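客室清掃の自動化で、手元に残った仕事のこと

海沿いの小さなホテルで客室清掃の責任者をしている。部屋数は86、清掃の担当は20人で、半分以上がパートタイムだ。今年の4月から、浴室の清掃の一部をロボットに任せる準備が始まった。導入するのはEndusという会社の双腕型で、まずシミュレーションの浴室で動作を作り、それから実機を持ち込むという段取りになっている。

賛成か反対かとよく聞かれる。私は導入そのものには賛成している。ただ、今の進め方には言いたいことがいくつかある。

浴室の清掃は体にこたえる。浴槽の縁に片手をついて奥の壁まで腕を伸ばし、床に膝をついて洗面台の下を拭く。一日に何部屋もこれをやれば、腰か膝か手首のどこかが悪くなる。うちで長く働いているレオノール・テイシェイラは、二年前から浴槽を担当から外してもらっている。外した分は若い人に回る。若い人もいずれ同じところを痛める。この順送りを止められるなら、機械の手を借りることをためらう理由はない。

清掃の仕事を奪うのかという反対意見も職場にはある。気持ちはわかるが、うちの場合、募集を出しても人が来ない状態が続いていて、繁忙期には事務所の人間まで部屋に入っている。今いる人が減らされる心配よりも、今いる人がつぶれる心配のほうが私には近い。もっとも、これは経営側が人数を減らさないと約束している間の話である。その約束は今のところ口頭でしかない。書面にしてほしいと二度頼んで、まだ返事がない。

先日、開発側のサンドロ・モンティさんが来て、シミュレーションの様子を見せてくれた。画面の中の浴室は鏡も洗面台もきれいで、床のタイルには立体に見える模様が入っていた。うちの客室とはだいぶ違うが、洗面台が壁付けで下が空いているところは同じだった。
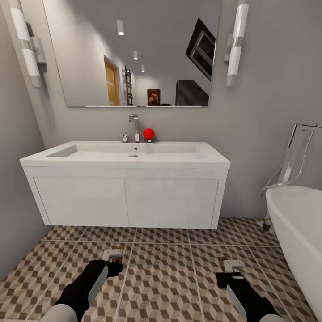
モンティさんの説明では、こういう部屋を条件を変えながら何度も繰り返し、腕の動かし方を覚えさせるのだという。これまでに試した条件は3080通りあるそうだ。数を聞いて感心はしたが、私が気になったのは、その条件を誰が考えたのかということだった。尋ねると、開発チームで決めたという返事だった。清掃の人間は一人も入っていなかった。

私たちが毎日入る浴室には、客の持ち物がある。洗面台に外したままのコンタクトレンズのケース、浴槽の縁に干した子どもの水着、飲みかけのグラスの横に置かれた指輪。連泊の部屋では、どれを動かしてよくて、どれに触ってはいけないかを、一つずつ判断しながら拭いている。丸めたティッシュに見えて、中に歯の矯正具が包んであったこともある。捨てれば大ごとになる。マルガリーダ・メイレレスはこの判断がとても早くて、新人には必ず一度彼女と組ませることにしている。

そういう知識は作業手順書には書いていない。書いていないものは、開発側からは存在しないように見える。だから機械に覚えさせる場面を選ぶ段階で、マルガリーダのような人を呼ぶべきだと思う。それも休憩時間に話を聞くのでは足りない。勤務時間として数え、手当をつけて呼ぶべきだ。自分の技能を渡すのだから、対価があって当然である。

もう一つは、導入後の仕事の中身のことだ。計画書によると、当面は発ったあとの部屋の浴室だけをロボットが受け持ち、人間は連泊の部屋と、ロボットが終えた部屋の確認をすることになっている。確認という言葉は軽く聞こえるが、浴室の確認は見るだけでは済まない。排水口の髪の毛、鏡の下端の水の跡、蛇口の根元の石けんかす。残っていれば結局こちらが膝をついて取る。確認の時間を一部屋2分と見積もってあるのを見て、これは現場を知らない人の数字だと思った。

機械が八割できれば、人間は残りの二割だけやればいい、と経営側は考えがちだ。けれども残る二割には、姿勢のきつい場所と判断の難しい場所が固まりやすい。一日じゅうそれだけをやるなら、前より楽になったとは言えない。以前は浴室の合間にベッドを作り、窓を拭いて、体の使い方を変えながら一日をつないでいた。配分を変えるなら、部屋数のノルマも同時に見直さなければ釣り合わない。

知人のヴァスコ・クーニャが働くPramnessというホテルでは、先に廊下の掃除機がけを自動にした。機械が入った月に、一人あたりの担当部屋数が増えたそうだ。楽になった分をそのまま部屋数に換えたわけで、腰を痛める人は減らなかったと彼は言っていた。うちでも同じことをするなら、私は反対に回る。

経営側には三つのことを頼んである。人数についての約束を書面にすること。場面づくりに清掃担当を勤務として参加させること。最初の半年は部屋数のノルマを動かさず、確認にかかった時間を実際に測ってから決めること。金のかかる要求は二番目だけで、それも機械の値段に比べれば小さい。

実機が来たら、最初の一部屋はレオノールに見てもらうつもりでいる。彼女が浴槽の前で何を言うかを、モンティさんにも横で聞いてほしいと伝えた。日程はまだ決まっていない。

2024-06-21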